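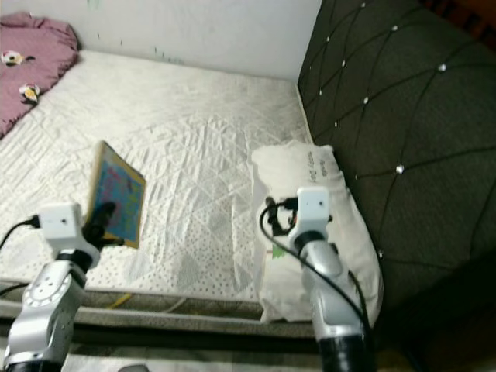
Puspita Khoo would like the raccoons gone from Sutgate by July, and she has told the city as much in writing. She has lost two trash cans, a screen door and most of a vegetable bed since spring, she says, and a leaflet about "living alongside wildlife" has not brought any of them back.

The leaflet came from the city. So did the plan behind it, a 16-page document released on 16th June under the title Good Neighbors. It asks residents to bring pet food inside, cap their chimneys and stop leaving trash out overnight. It also commits the city to buying latching bins from a supplier called Zorna, which promises they will keep out "all common urban mammals."

That is a big promise. I asked the city which mammals had been tested and was sent the sales brochure. I asked again and was told the trial had gone well. The trial covered one street, Yeoh Avenue, for four weeks in winter, when raccoons spend a good deal of their time asleep.

The city's case rests mostly on a figure of 3,311 wildlife complaints in a year, which was repeated at both public meetings. Read the footnote and it shrinks a little. The total takes in every call about an animal that wasn't a dog or a cat, including bats, geese and a long-running dispute over a beehive. Raccoon calls are not listed separately. They may be most of the total or they may be a small part of it, and the plan's authors don't seem curious which. 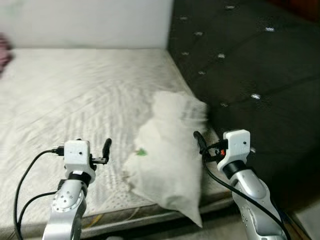 A bed with a white sheet and a pillow.

None of this means the advice is bad. Raccoons go where the food is, and trapping them one at a time tends to make room for the next one. People who move them across town are often breaking state rules, and the animals don't always do well in a strange place. Keeping a lid shut costs less than any of that.

But a lid has to be bought, and then it has to be latched. Bins go first to single-family homes. The Stellum apartments, where seven open dumpsters stand along the back fence, are on private collection and fall outside the plan altogether. Anyone who has walked past after dark could tell the council where the raccoons eat.

When I put this to the city, the answer was that talks with private haulers were "ongoing." No meeting dates were offered. The bin order, meanwhile, has already been signed.

Khoo has been told she will get hers in the second round of deliveries. She has tied down her old one with a bungee cord — it has held so far — and she is still waiting for a reply to her letter.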